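3.2 Sorting habits in shared workshops

Participants were recruited from two shared workshops, Laur and Lirkari, both of which let members store offcuts and small parts in common containers. At each site we interviewed members about how they put things away at the end of a session and how they found them again. Interviews were held in August and lasted under an hour. Eleven members took part, and three of them agreed to a second interview after the labeling rules changed.

Before the change, neither workshop had a written rule for shared storage. Members at Laur told us they put parts back "where there was room." At Lirkari, a senior member had sorted the shelves by material some years earlier, but newer members did not know this and sorted by size or by project. Economou and Joubert describe a similar drift in tool libraries, where the first system survives only as long as the people who set it up are still present.

The new rule asked members to sort by type of part first and to ignore color. This caused more disagreement than we expected. Several members said color was the first thing they looked for when they came back to a container, and that a part of the right shape in the wrong color was of no use to them. One Laur member kept a private box for this reason and continued to do so after the rule was introduced. Others said the rule saved them time when putting things away but cost them time later.

We treat this as a difference between storing and searching. A rule that makes one easier may make the other harder, and members who mostly store will judge it differently from members who mostly search. Figure 6 shows a container holding a single type of part in more than one color. 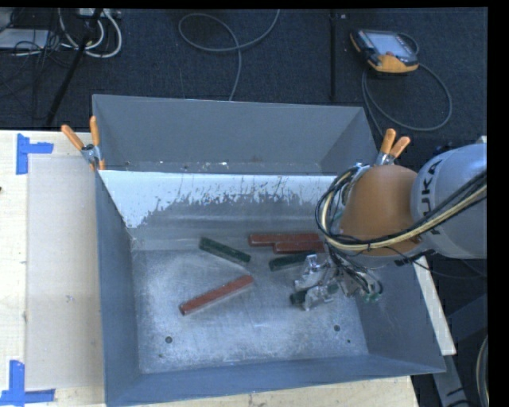

Figure 6. Red and dark green bars kept together in an open-topped metal bin.

In the second interviews, all three members said they now followed the rule most of the time. Two of them would still prefer dividers inside the bins. Žukauskas reports the same request from users of the Rultell storage scheme, although that study covered larger sites with paid staff. We return to dividers in Section 4.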